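Unit 2: Parts Records and Stock Control

In the last unit we followed a job card from the moment it is opened to the moment it is invoiced. We skipped the parts lines on the card and will fill them in now. The exercises use the Uvau training database, so log in to that and leave the live system alone.

A parts record has to answer three questions for the person at the counter. Do we carry the part, is there one on the shelf, and is that one free to use? The first two are easy. The third is where most small garages get into trouble.

On hand, allocated, available

On hand is the quantity physically in the building. Allocated is the quantity promised to open job cards. Available is on hand minus allocated. If the shelf holds six oil filters and four are allocated, the software should offer two, even though a mechanic can see all six.

Allocation happens when the part is added to the job card. Stock is reduced when the part is issued. Some packages do both in one step, and for a shop that books work only a day ahead this does little harm. For a shop that books a week ahead, it makes the shelf count wrong for most of the week. 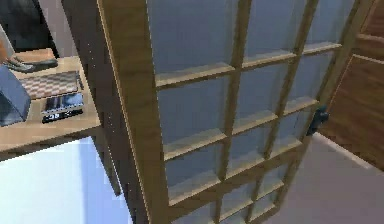
A canceled job must release its allocation. In Uvau this is automatic when the card is set to Canceled, but not when it is set to On Hold. Cards left on hold are the usual cause of parts that show as unavailable while sitting in the bin.

Part numbers

The Geser branch file we use in class has 2726 part records. Of these, 209 are duplicates: the same item entered twice under slightly different numbers. The common causes are spaces, hyphens, and a supplier prefix typed by one person and left off by another. Choose one format, write it down, and use the search before adding a record.

When duplicates are merged, keep the record with the longer sales history. Move the remaining quantity by stock adjustment — do not edit the on-hand figure directly, or the change will not show in the audit log.
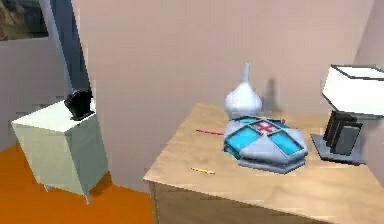 Desk with octagonal case, stove at left. Computer rendering.

Reorder points

A basic reorder point is daily usage times lead time in days, plus safety stock. Worked case: the Ilau branch uses two wiper blades a day, the supplier takes four days, and the branch keeps five in reserve.

Reorder point = (2 x 4) + 5 = 13

When available stock falls to 13, the software adds the part to the suggested order. Check that the setting reads available and not on hand. Many systems ship with it set to on hand.

Seasonal parts need their figures changed by hand. Battery usage taken in May is a poor guide to winter.
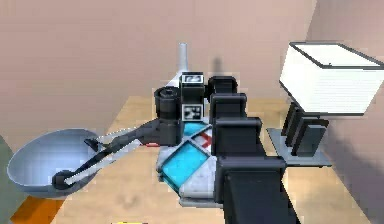
D. Avram

Before Monday's lab

Read the section on stock adjustments in the user guide. Then open the Geser file, find one part with a card on hold, and note its on-hand, allocated and available quantities before and after you cancel the card. Bring the printed audit log with you.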